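Notes on anti-seize and bolt torque, as a thread. Corrections welcome. November 29, 2021

1/ A torque wrench measures resistance to turning. What holds the joint together is tension in the bolt, and most of the torque never gets there. It goes into friction under the head and in the threads.

2/ Torque charts assume a friction condition. Often it's dry, as-received steel. Put grease or anti-seize on the threads and the same wrench setting gives you more tension, sometimes enough to yield a small fastener.

3/ The usual shorthand is T = K × D × F. K is the nut factor. It lumps all the friction into one number, and it moves with plating, lubricant, washer and reuse.

4/ We assemble small brackets for Gelcombe. The Okwood drawing gives a torque and says nothing about lubricant. That drawing has been through 2 revisions and the note is still missing. 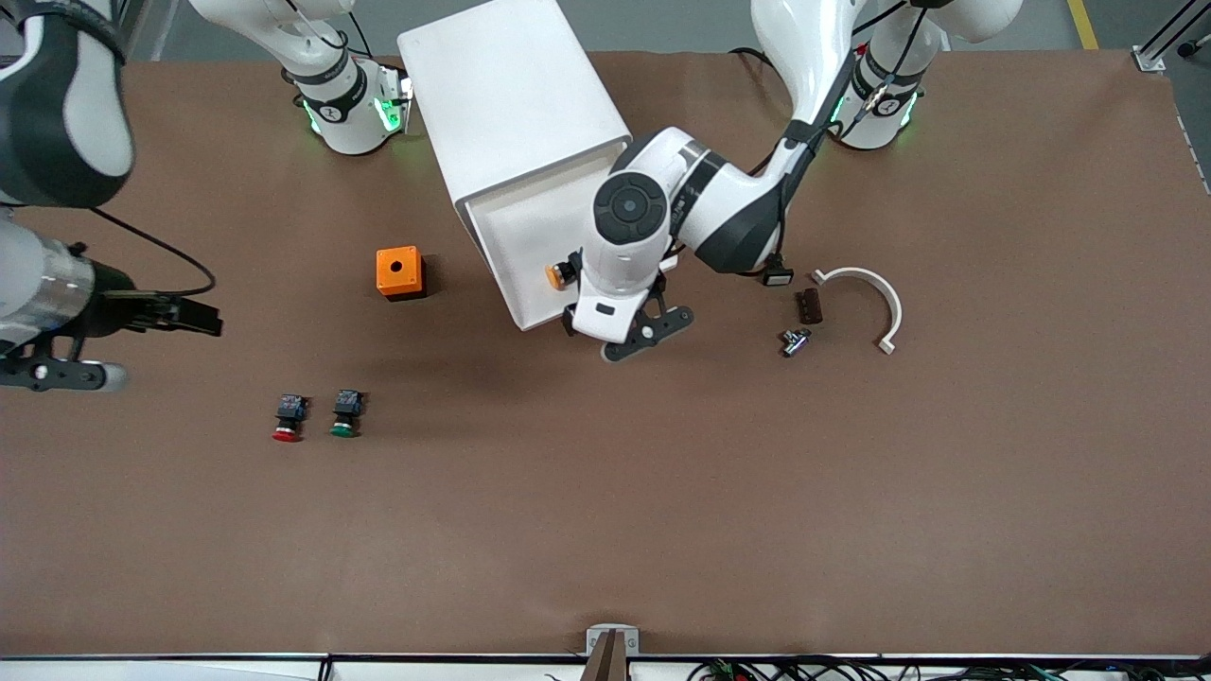 5/ Anselmo Bravo replied that he just knocks a quarter off the chart value whenever the threads are lubed, and has never had one come loose.

6/ Fine as a starting point. A flat reduction is a guess at K, though, and a moly paste and a light oil won't land in the same place. If the joint matters, test it with the actual paste, bolt and washer.

7/ A load washer is enough for that. I torque a handful of new fasteners, record the clamp load, and work back to K. Target on our bracket is 4,000 N. Scatter matters as much as the average – if it's wide, look at the washer face first.

8/ Used bolts go in a separate batch. Zinc plating burnishes or galls after the first tightening and K shifts.

9/ What I want on the drawing: torque, lubricant by name, where it's applied (threads, under head, or both), new or reused hardware.

10/ Request for the missing note went to Okwood this morning. Next revision is due in December.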